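Before-the-guests check: Zaltwood holiday flat
Checked 15 Aug 2019, my comments as I went round

I do this list at every changeover, and the long version (this one!) twice a season. The last long one was in June, so some of it carries on from there.

1. Smoke alarms - OK
Hall and landing both pressed, both horribly loud. The landing one is a Justeck and it chirped once afterwards, so I've put a new battery in anyway.

2. Carbon monoxide alarm - OK
Test button fine, and it's still on its shelf by the boiler. Somebody had stood a cereal box in front of it in June, so do look.

3. Blind cords - FIXED
The cleat in the back bedroom had come loose again. Longer screws this time, and the cord is wound up well out of a toddler's reach.

4. Sofa, covers and soft things - OK
Fire labels are on the sofa frame underneath, I got down on my knees and read them. Nothing draped near the heater, plugs behind clear of fabric.

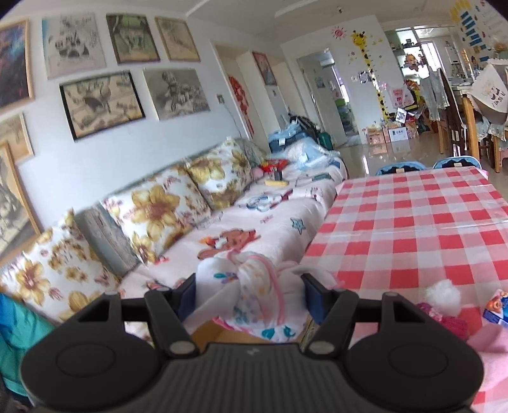

5. Hot water - NEEDS ANOTHER LOOK
Kitchen tap fine, bath tap too hot for my liking. I've turned the cylinder down and will try it again tomorrow before I tick it.

6. Stairs and landing - OK
All 21 spindles are solid and the handrail doesn't wobble any more. The carpet on the second step is wearing thin but it isn't lifting yet. 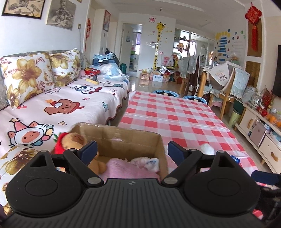
7. Trip hazards - MOSTLY OK
Rugs first, as always: the hall one still slides, so I've ordered Enditz grippy tape, 20 strips to a pack. After that it's anything left on the floor that you'd meet in the dark on the way to the loo. A cardboard box of toys and blankets, like the one with the plush in the red hat, needs a proper home away from the doorways.

8. First aid box - TOP UP
Plasters down to two, burn gel out of date. Everything else fine.

9. Fire blanket - OK
On its hook, tapes hanging down. I've moved the tea towels off it - again!

Next long check goes in the book under page 169.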